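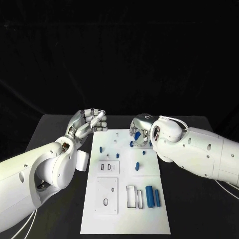 Peg board task, head view, both arms over the board.

udlow-pegs

Control and perception code for the two-arm peg board, plus notes on the data. Split out of the old Stevetti repo in March, so some paths still say stevetti/. Will fix.

What's in it
perception/ finds the board, plates and blue parts from the head camera
plan/ picks an arm per part, checks the arms for collisions
control/ hand and arm loops, 30 Hz
tools/ replay, labeling, calibration

Setup
Python 3.11. Install the Lustetti driver first, then requirements.txt. Other way round breaks the hand bindings. Run tools/calib before anything else, the shipped file is for our table and wont match yours.
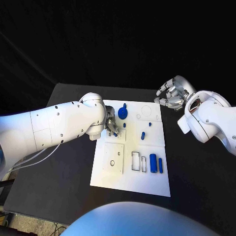
Board pose comes from the corners of the white board, then everything else is looked up relative to it. Plates are detected on their own, don't assume they sit where the layout file says. Printed outlines are goals, not parts. Older weights mixed up the thin cylinder outline and the thick one, use weights v4 or later.

Planner locks the middle of the board to one arm at a time. Slow but safe. Set share_mid: true if you want both in there, at your own risk.
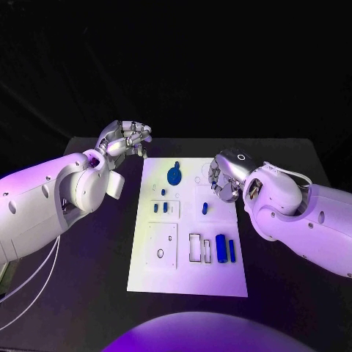 Known problems
- white on white. Small plates drop out when light is strong, raise the contrast setting
- fingers hide the part right before a grasp, tracker coasts for 11 frames then gives up
- replay ignores hand torque, on the todo list
- Symonenko export writes the wrist joints in the wrong order, swap them on laod

Data
33 episodes, one folder each, timestamps in ms. No train/test split yet, make your own.

Last edit 26th November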